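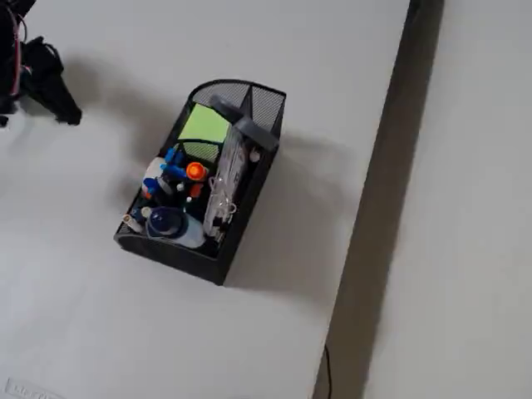
A black wire-mesh desk organizer on a white table.

School supply swap returns to Bromside in April

The supply swap at the Bromside reading room will be held again this spring, on a Saturday, from 2 in the afternoon. Last year over 50 families came, and many of them asked us to repeat it before the summer and not only in the fall. We are glad to do so.

For those who are new, the rules are simple. You bring what your children do not use anymore: notebooks with clean pages, rulers, pencil cases, school bags, calculators. You take home what you need. It is not necessary to bring something in order to take something, and we do not write down who takes what.

Please look at your things before you pack them. Markers should be tested on paper. Scissors should be closed with a rubber band. Last time we received a full box of paint which was already hard like stone, and Krishnamoorthy Rai had to carry it to the dump in Plestance with his own car.

We have the most need of items for older pupils. Geometry sets were gone in the first 13 minutes, and the same happened with the thick binders. For the small children we still have plenty of crayons, so these you may keep at home this time.

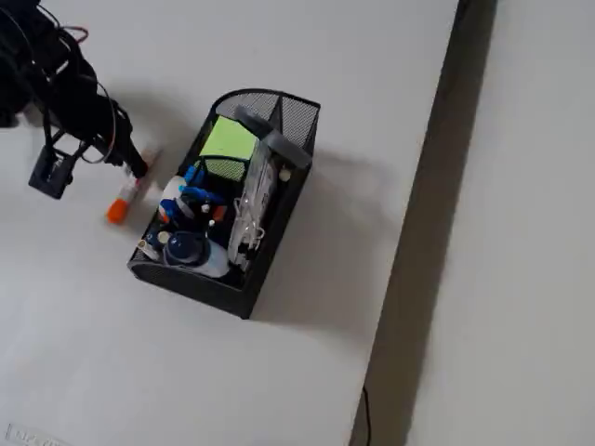 Glue sticks are welcome too. Please check that the cap closes well.

Bags can be left at the reading room during the week before the swap, on any evening until seven. Ring the side bell, as the front door sticks when it rains. If you live in Grodadham and have no car, Wyn Sayce is willing to collect from your door. Leave a message for her at the desk.

We also look for four persons to help with sorting in the morning. The work is sitting work for the most part, and there will be soup. Efe Nwosu is making the list, and you can give him your name after the Thursday story hour or put a note in his mailbox.

What remains at the end of the day goes to the after-school club in Plestance, which has asked this year especially for colored paper and folders.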